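Sorting a first aid and sickroom drawer

The drawer under our bathroom sink had plasters in it, a bandage with no clip, three sorts of tape and a great many loose masks. When my father-in-law came home in February with a dressing to be changed every day, it had to be sorted out properly. The way we did it is set out below, and it works just as well for a garage, a workshop or a caravan.

Start by emptying everything

Take the whole lot out and put it on a flat surface. If the table is slatted or has gaps, lay a sheet of flattened cardboard over it first so small packets don't drop through. An old delivery box opened out along the seam will do, and it can go in the recycling afterwards. Wash your hands before you begin and keep the kettle and the cat well away.

Check each packet for a date. Throw out anything past it, and anything sealed that has a tear, a pinhole or a water mark. A sterile packet that has been opened is no longer sterile, however neatly it has been folded over. Medicines go back to the chemist and not in the bin, and the same goes for needles, which need a proper sharps box.

One bin for each kind of thing

Small open plastic bins are better than one large box with a lid. You can see what is in them and lift one out with one hand. Ours came from Trarton and are 14 cm across, but old ice cream tubs are fine. Stand them in a row on a bit of spare board. The board keeps them level and lets you move the whole row at once. 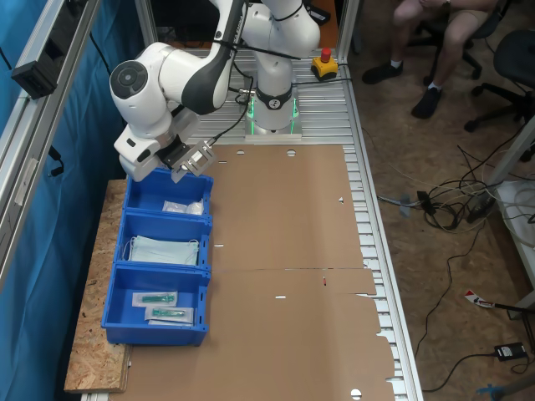
Three blue bins in a row: bagged items at the back, masks in the middle, sealed packs at the front.

Put what you reach for most at the front. In our house that is the sealed packs, so they get the near bin and lie flat with the clear side up – you can tell what you have without picking it up. Don't bend them to make them fit, as the paper backing creases and then splits.

Masks

Stack masks flat, all facing the same way, with the loops out to the sides. Take from the top. If they come in a box of 50 or more, leave most of them in the box and put out only a small stack, as dust gets to them in an open bin. Anyone keeping them in a workshop should put a lid or a clean tea towel over the top.

Loose bits

Anything small and white (gauze, cotton wool, swabs) is best left in a clear bag inside its bin. Squeeze the air out and fold the top under. Araceli Alvarado wrote in to say she uses 800 ml freezer bags for this and writes the date on with a laundry pen, which is a good idea.

Labels

Masking tape and a marker are enough. Stick the label on the short end that faces you. Ching-wen Lau asked whether printed labels last longer – they do on smooth plastic, but they are a nuisance to peel off when you change things round.

Keeping it that way

Go through the bins every 2 months and wipe them out with warm soapy water. Let them dry fully before anything goes back in. Keep a short list inside the cupboard door and write down what has run low.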